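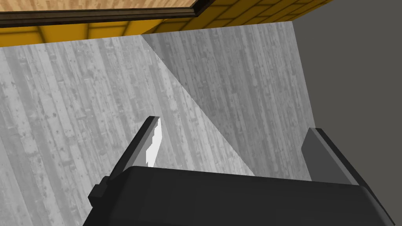
Simulated wrist view over the gray plank tabletop, fingers open, nothing held.

I have spent most of April on one question: can a two-finger gripper wipe down and clear a table well enough that I would stop doing it myself? The answer so far is no, with qualifications, and the qualifications take up the rest of this post.

Everything below was done in simulation. I have no arm at home and the one at work is booked by people with deadlines. Simulation is also where most of the published success rates start out, so it is a fair place to complain from.

The task has two parts. Part one is clearing: pick up a mug, a spoon and a folded cloth, and put each one in a bin beside the table. Part two is wiping: take the cloth back out and cover the tabletop with it. I ran 100 episodes of each using a policy I call Druvden, which is a modest imitation learner trained on my own teleoperated demonstrations. Object positions were randomized. Lighting was randomized too, and that turned out to matter more than I had planned for.

Clearing succeeded in 81 episodes. The mug was almost never the problem. A rigid object with a handle and straight sides suits a parallel gripper. The spoon accounted for most of the failures. It lies a few millimeters proud of the surface, so the fingertips have to come down nearly to contact before they close. Too high and they close on air. Too low and the simulator reports a collision with the table, which on hardware would be a scratched table or a tripped joint.

Wiping succeeded in 55 episodes, where success means the cloth passed over every cell of a coarse grid. I did not model dirt. A real table has a dried ring of coffee that needs force and several passes in one spot, and a grid knows nothing about that. I would treat the 55 as an upper bound.

Now the lighting. The tabletop texture is a gray weathered plank with dark seams, knots and specks. I chose it because it is unpleasant. With one strong directional light you get a hard shadow line running diagonally across the boards, bright on one side and dim on the other. The planks are the same on both sides of it, but the pixel values are not. With a shadow edge between the fingers, Druvden would sometimes slow down and hover, as if the line were the edge of an object. I replayed the failed spoon episodes with flat lighting and the same start positions, and more than 2 in every handful recovered. I did not log that comparison properly, so take it as an impression.

Pui-shan Ng suggested adding depth to the input. I tried it. Hovering went down and spoon performance did not move, as expected, because a spoon is nearly flat in depth as well.

Then there is time. A cleared and wiped table takes me less than the length of a song. The policy needs several times that, and most of it goes to small corrections before each grasp. I don't mind slow. A dishwasher is slow. But a dishwasher does not need me to stand next to it, and at these success rates I would be standing next to this.

On the shop floor the picture is better, mainly because people there get to change the task. Laurier Beaudoin sets up part-sorting cells at Jondier, and when I described the spoon problem he asked why I didn't just put the spoons in a rack. In his world that is a normal fix. The parts arrive in a tray, the light is mounted overhead and never moves, and the surface is matte and one color. At home I am not going to reorganize breakfast for a gripper.

Next on my list is a softer fingertip model, since the current fingers are flat rigid plates, and a small scraping motion that drags the spoon to the table edge before grasping. I also want to find out whether training on moving shadows removes the hovering or only makes it rarer. Configs are going up once I have cleaned out the hard-coded paths.

14 shares | 3 comments

Hoi-yan Chung
Did you try the edge drag with the cloth as well? Pinching a cloth flat on a table has the same clearance problem as your spoon.

Siu-fong Wei
55 for wiping seems high to me. How coarse is the grid? If the cells are bigger than the cloth you are mostly measuring whether it moved.

Fung-ping Mak
@Siu-fong Cells are half the width of the cloth. Coarse, but not that coarse. @Hoi-yan Not yet. The cloth starts folded, so there is some height to grab. Unfolded would be much worse.

© Fung-ping Mak | Contact | Back to top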